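**Oil or poly for an oval dining table?**

**tmoshchuk_y** wrote:

Bought a used oval table in Rallcombe for 88 dollars. The top is solid, one coat of something old on it that is worn through where people sat. I stripped it last weekend and sanded to 220. Now I have to pick a finish. We eat on it every day and there are two kids who do homework on it. I was leaning toward oil but my brother-in-law says I will regret it. What are people using?

---

**rallcombe_clem** wrote:

Oil-based poly, wiped on thin. Four coats, light sanding between them. Mine has been down for 14 years and the only damage is a burn from a pan, my own fault. Oil looks nice for one winter and then you get rings from glasses.

---

**KMWei** wrote:

I don't agree. Poly is fine until it gets scratched, and then you can't fix one spot. You have to do the whole top. With oil you rub a little more in and it's done in ten minutes. Rings come out with 0000 steel wool and more oil.

Also 220 is too fine for some hardwax oils. Check the can. Mine said stop at 150.

---

**rallcombe_clem** wrote:

Ten minutes every few months for the rest of your life. I would sooner do the whole top once.

---

**lysenko.y** wrote:

Which wood is it? That matters more than either of you is letting on. If it's oak, watch out for steel wool. Bits get stuck in the pores and leave black marks if water gets to them. Use a gray pad.

---

**tmoshchuk_y** wrote:

Seller said ash, but the shop stamp underneath only says Vumevley and a number, 136. I can't find anything on them. Grain is straight and pretty open.

KMWei, I did go to 220 on the whole thing. Do I have to go back?

---

**KMWei** wrote:

Go over it once with 150 by hand, with the grain. Don't skip the rim. End grain on an oval soaks up more than the flat part and comes out darker, so some people sand the rim finer on purpose.

---

**ostapchuk88** wrote:

The rim thing is real. I'd look at tops like this before you decide how dark you want to go. Medium brown hides crumbs and scratches better than the pale finishes everybody wants now.

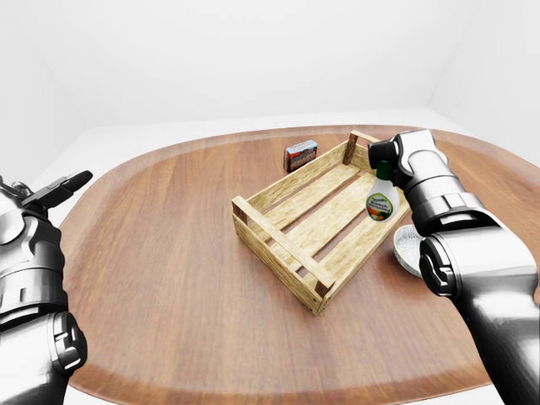

*Source: Vunlow, room renders, oval table with slatted crate*

It's a render, so don't expect an exact match, but look at the slightly darker band at the edge. I got close to that color with one coat of a brown-tinted oil and two clear.

---

**rallcombe_clem** wrote:

Color is a separate question from protection. You can stain it that brown and still put poly over it. Let the stain dry for 3 days first if it's oil-based.

---

**lysenko.y** wrote:

Test on the underside whatever you choose. Ash takes stain unevenly sometimes.

---

**tmoshchuk_y** wrote:

Tried both on the underside this morning. The oil looks better to me but a wet glass left a mark in an hour, and it hasn't cured yet so that may not be a fair test. I'll leave the patches until December and try again. A tablecloth goes on in the meantime.

---

**KMWei** wrote:

It's not a fair test. Wait for the cure time on the can.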